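27/02/2019

Week five of the manipulation project, and I finally have something to write down other than complaints about the printer. This is mostly for me and for the two people on the team who missed Monday, but a few of you from the spring class said you read these, so I'll try to keep the shorthand to a minimum.

To catch up: there are four of us in the group. Xiaoqing Wan does the training code. I do calibration and most of the hardware. Mateo and Priya split the task design and whatever else is on fire. The project is our capstone for the robot learning course, and the goal is to get an arm to clear and reset a small table using demonstrations we record by hand. We don't steer the arm to record them. We carry the grippers ourselves, do the task, and the camera on each gripper sees what the arm's camera would see later. Each gripper has a printed marker on top so we can work out where it is relative to the others.

We named the arm code Lucero and the recording code Plineck. Priya picked both names and there is no story behind them. The old version of Plineck was called Vudon, and you will still find that word all over the repo. Please stop renaming things in the middle of the week. I lost an hour to an import on Friday.

## What we changed since the last post

The biggest change is the marker cubes. We had been using a flat marker taped to the top of each gripper, and it was fine as long as you held the thing level. As soon as you rolled your wrist to reach behind something, the marker went edge-on to the other cameras and we lost the pose for as long as you held it there. A cube gives the other cameras a face to look at from most angles. I printed four of them in white. The first two had a visible seam where the faces met and the detector didn't like it, so I sanded those down and moved them to the spares box.

The bracket took longer than the cube. My first design clamped from one side only and it crept. You couldn't see it move, but if you calibrated at the start of a session and again at the end, the numbers didn't match. The current one has a knob you can tighten by hand. The rule now is that whoever picks up a gripper checks the knob first, every time, even if you just put it down to get water.

Second change: we moved to a shorter clip length. Long clips seemed efficient, but one dropped frame ruined the entire thing. Each clip is now one pick and one place. If you fumble it, say "scrap" out loud and do it again. Plineck doesn't listen for the word, it's for whoever is keeping the log.

Third, exposure is locked on all cameras. It was on auto before. Every time somebody walked past in a white shirt the whole picture shifted, and the marker edges went soft. Locked exposure means the ceiling lights are blown out, but we don't need to see the ceiling lights.

## The numbers

The course asks for 2000 usable demonstrations by the end of the term. Xiaoqing thinks we could get a decent policy with fewer if they were cleaner, and she's probably right, but the rubric says 2000 and I'm not going to argue with the rubric.

As of last night the log has 2532 clips in it. Before anyone gets excited, that is everything, including Vudon clips with the flat markers, clips with the creeping bracket, and one whole evening when the left and right grippers were swapped in the config. The swapped evening can be fixed with a script. The bracket clips probably can't. Mateo is going through the rest and tagging them, and until he's finished I'm not going to guess at how many will survive.

We also set aside 50 clips that we won't train on. Those are for checking the calibration whenever somebody changes the code. If you touch anything in the pose folder, run the check on those before you push. It takes less time than the build does.

## How a session goes now

I wrote this up for Priya and then figured it should go here too. We book the long room by the corridor in two-hour blocks. The first part of a block is setup, and if you skip it you pay for it later.

1. Turn everything on and let the cameras run while you unpack. The first recordings after power-up have been a little off for us, and waiting seems to help. I don't have a good explanation.
2. Check the knobs on the brackets. Check that the cubes sit square.
3. Start Plineck and wait for every camera to show up in the list. If one is missing, reseat its cable at the gripper end before you restart anything. Restarting has never been the fix.
4. Calibrate. Both people hold their grippers so the others can see the cube, then move slowly through the usual positions: high, low, left, right, and a roll in each direction. Keep your fingers below the cube. We've thrown out several calibrations over a thumb.
5. Do a dry run where you hold the grippers over the table and go through the motions without picking anything up. Whoever is on the log watches the pose trace and calls out if it jumps.

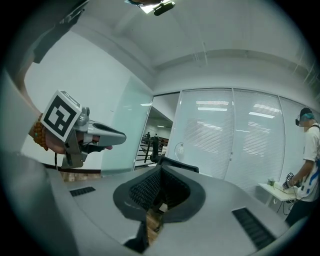 6. Record. Swap roles when your arms get tired, which will be sooner than you think. The grippers aren't heavy when you pick them up. They're heavy after the first hour.
7. Copy the clips to the shared drive before you pack up. Check that the copy finished. Then put the grippers on charge and write one line in the log about anything odd.

## Problems we haven't solved

Glass. The room has a lot of it, and the lights show up on it as bright rectangles. Twice now the detector has found a marker in a place where there was no gripper, and both times it was a reflection. Closing the blinds helps on one side. For the rest, Xiaoqing added a filter that throws out any pose outside the working area, and that catches most of them. I'd like to catch them earlier, but it's good enough for now.

Cables. They hang down under the grippers and they hang down under the table, and sooner or later one finds the other. I tried running the gripper cable up the forearm with a strap. It worked until you bent your elbow. Priya suggested a loop at the shoulder to take the weight, and we're going to try that on Thursday. If it works I'll post the part.

The plant. We put a small potted plant on the table as an obstacle so that the policy would have to learn to go around something. People are too careful with it. If you look at the clips, everybody slows down as they get near it, and I'm worried the arm will learn to slow down there too, whether or not there's a plant. Mateo wants to move it between clips. I want to have some clips without it. We'll probably end up doing both.

People walking by. The corridor is busy between classes, and with the door open the wide-angle cameras pick up everyone in it. It doesn't hurt the poses. It does mean we have to blur faces before we share anything outside the group, and the blurring script is slow. We've talked about booking evenings only, but half of us have jobs.

## Lucero

Not much to report on the arm side. It runs the replay test, which means it can follow a recorded path with nothing on the table. It doesn't run a learned policy yet. Xiaoqing trained a small one on the cleaner clips last weekend, and it reached for the right half of the table and then stopped in the air. She thinks the gripper width is scaled wrong in the input. I think it's the time offset between the camera and the pose, because we had the same kind of thing in the fall with the mobile base. We have a bet on it. Loser wipes down the lab benches.

## Next

Mateo finishes tagging. I print two more brackets so the spare grippers match the main ones. Priya tries the cable loop and writes the object list for the second task. Xiaoqing checks the width scaling first and my offset theory second, since she's the one writing the code and gets to choose the order.

The Furura group down the hall asked if they can use our cubes. Yes, but print your own. The file is in the shared folder under "cube_v3". Don't use v2, the hole for the bracket is in the wrong place.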